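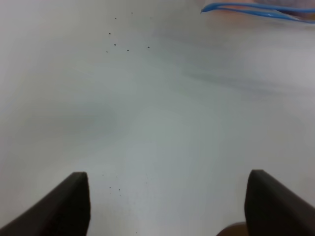 Troncoso asked last time why the policy needs a wrist view at all if the overhead camera already sees the whole table. Fair question, most of today is the answer.

## Wrist view vs overhead – what each one gives you

- overhead: layout, where to go. Bad at small stuff
- wrist: what is between the fingers right now. Moves with the hand, so no hand-eye lookup in the loop
- fingers stay in view → gap width comes for free, net learns it without being told

Small dark specks on a white top are the hard case. A few pixels each even from the wrist. Downsample too early and they're gone. So: crop first, *then* resize. Half of you had this backwards in the homework.

## Method (Allari setup)

1. Encode both views separately, same backbone, weights NOT shared
2. Concat with joint state
3. Predict a chunk of 30 actions, run the first 11, re-plan
4. Loss is plain L1 on the chunk. Don't get fancy yet

Why not run all 30? Drift. Errors pile up toward the end of the chunk and the wrist view goes stale – you're acting on a picture from way back.

## Ablation

Drop one camera at a time, retrain, same seeds.

- no overhead: finds things fine once close, wanders before that
- no wrist: gets to the right area, then closes in the wrong place
- both: best, but slower to train

Caveat – only 2 seeds per row. Treat the ordering as a hint, the gaps mean very little. Unnithan baseline was run with diffrent crops so don't compare directly.

## Watch out for

- soft gray streaks and smudges on the surface. Net may read these as objects. Brightness jitter helps, too much of it wipes out the specks as well
- cables at the border: random shift, or it'll use them as a landmark
- open gripper over bare table = a valid training frame. Do not filter theese out, it needs to know what "nothing held" looks like

For next time: rerun the no-wrist row with chunk execution cut to 2, bring the curves. Short writeup, one page.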